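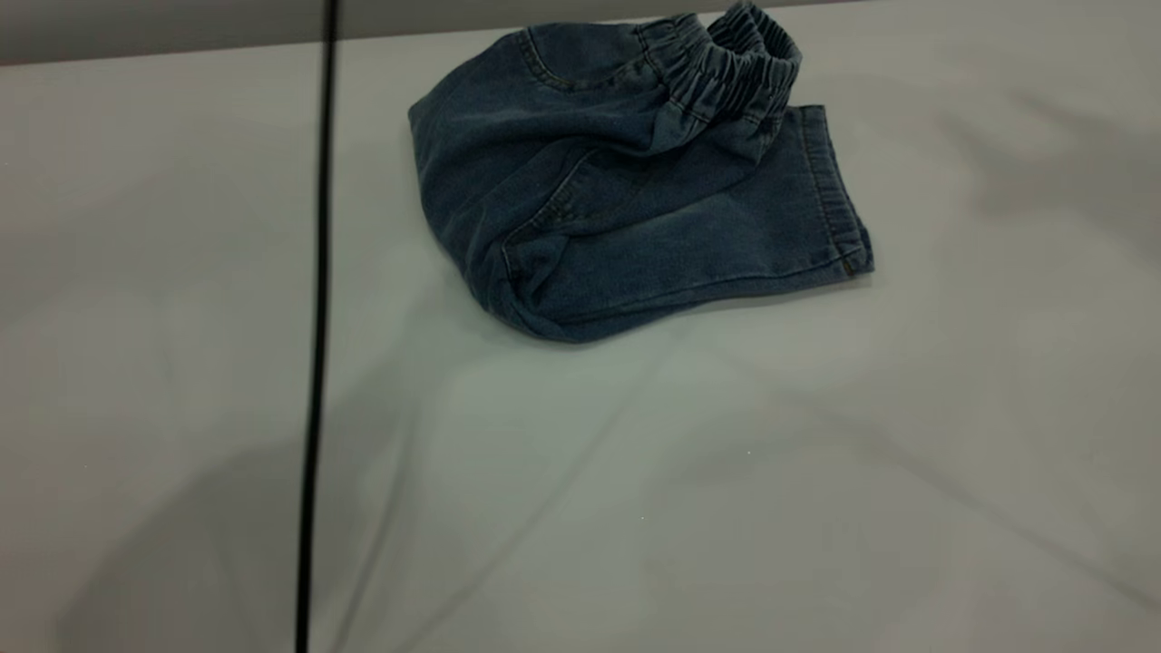 Subject: Re: folding pull-on jeans
List: Nitorell home sewing and laundry list
Date: Friday, April 22, 2022

On the list yesterday it was written:

> I have three pairs of knit denim pull-ons now and can't get any of
> them to stay folded. With regular jeans I go leg over leg, then in
> thirds, and they stack fine. With these the elastic bunches up and
> the whole thing turns into a ball by the time it gets to the shelf.
> Does anyone have a fold that works? Also, do you press the
> waistband? The tag on my Tistano pair says warm iron but doesn't
> say where.

I gave up on thirds. The gathered waist is much narrower than the hips, so if you line up the side seams at the top they are crooked by the knee. Start at the hems. Put the two cuffs together on a table, smooth up toward the seat, and let the waist land wherever it lands. Then fold the waist down over the seat, six inches or so, and bring the cuffs up to meet it. Fold once more and tuck the open end into the elastic. It holds in a drawer. On an open shelf I would put something next to it.

Don't press the elastic. I did that once on a pair I had made from the Khurana pattern and the gathers went flat on one side and never came back. Hems and topstitching are fine with a warm iron, from the inside, and they need it more than the rest does. The legs I only shake out and smooth by hand.

If yours are already creased from sitting in the basket, hang them by the cuffs overnight before you fold them. The weight of the top half takes most of it out. Clip on the hem itself and not above it, or you get a dent in the knit.

For whoever asked in November about dark indigo rubbing off on light tables and counters: wash inside out, cold, by themselves, two or three times before you trust them. Mine took four.

I still have the Ondau folding board if anybody wants it. It was made for shirts and is too narrow for pants. You pay postage.

--
Sent to the list, 203 subscribers. Reply to all unless it's about the board.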